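Durnell Help Desk
Ticket: Stock count import stops before the end of the file
Product: Cedis Inventory, web version
Opened by: Roxana Carhuamaca
Assigned to: Hina Tarar
Status: Solved

Roxana Carhuamaca wrote:

Good morning. I look after the stock list for our shop in Assunção Street, where we sell kitchen things and small accessories for desks and phones. Each year we count everything, type the result in a spreadsheet and import it in Cedis. This year the import does not finish. My file has 2,027 lines without the heading, but after the import I see only 2,000 items in the list. There is no red message. The screen says "Import complete" and the green bar goes to the end.

What I have tried already:
I imported the same file a second time. Same result.
I closed the browser, cleared the history and tried again. Same result.
I tried from my colleague's computer, with another browser. Same result.
I saved the file again as CSV, with commas and not semicolons. Same result.

I am sorry if the answer is in the manual. I read the chapter on imports two times and did not find a limit.

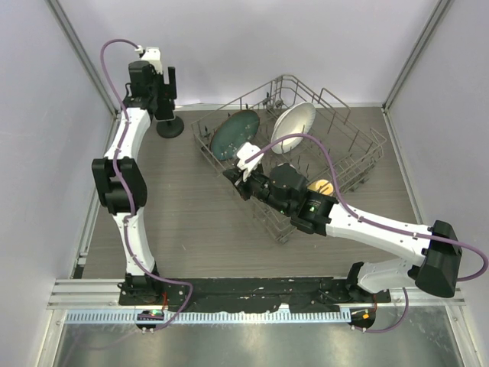 The items which are missing are all at the bottom of my spreadsheet, so I think the program reads from the top and stops. They are mostly phone mounts and charging cables, because I sorted by category and these were the last ones. Please tell me if I should sort in a different way. I would prefer not to type them by hand, as each one has a supplier code and a shelf code.

Hina Tarar replied:

Hello Roxana, thank you for the clear list, it saves us both some time. You did not miss anything in the manual. A single import stops at 2,000 lines and the program should warn you, but in your version the warning is not shown. I have reported this to the developers.

For now, please do the following:
1. Make a copy of your spreadsheet and keep the original safe.
2. In the copy, delete the lines that are already in Cedis. Leave the heading line.
3. Save the copy as CSV (UTF-8).
4. Go to Stock, then Import, and choose "Add to existing list". Do not choose "Replace list".

Could you also tell me which version number you see at the bottom of the Settings page?

Roxana Carhuamaca wrote:

Thank you for the quick answer. The version on the Settings page ends with "build 200". I made the second file and imported it with "Add to existing list". Now the total is correct, but I have another problem. Six of the new items have lost their pictures. Where the picture should be, there is only a grey square with the word "Missing". The names, prices and shelf codes are good.

I checked the column "Photo file" in my spreadsheet and the names are the same as in the picture folder. I compared them letter by letter. I also uploaded one of the pictures by hand, from the item page, and this worked, so I believe the picture files are not damaged.
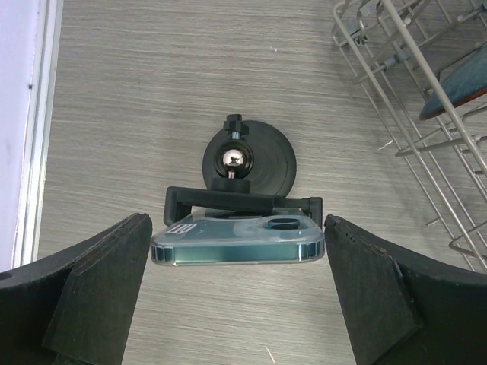 Attachment 2: phone mount.

One more thing I noticed, maybe it is not important. The pictures which do not show are all from the supplier Ekunport, and their file names have an accent in them. The other names in the second file have no accents.

Hina Tarar replied:

It is important, and I think you have found the cause. When a spreadsheet is saved as plain CSV, letters with accents can be changed into other signs. You do not notice it in the spreadsheet program, but Cedis then looks for a file name that does not exist. Did you choose CSV (UTF-8) for the second file, or only CSV? In some programs the two choices are far apart in the list.

If it was only CSV, please save it again as UTF-8. Then import with "Update existing items" this time, otherwise you will get each item twice. Match by supplier code, not by name.

Roxana Carhuamaca wrote:

You are right, it was only CSV. I saw the first CSV in the list and did not scroll down. I saved again with UTF-8, chose "Update existing items" and matched by supplier code. All six pictures are back and I have no double items. The total is 2,027.

May I ask for two small improvements? The first is the warning when the file is too long. The second is to write the words "UTF-8" on the import page itself, near the button, and not only in the manual.

Hina Tarar replied:

Glad to hear it. Both requests are now with the developers. The missing warning is planned to be repaired in the September update. I cannot promise a date for the text on the import page. I will close the ticket, but if the grey squares return, please reply to the same message and it will open again.

Ticket closed 2021-07-25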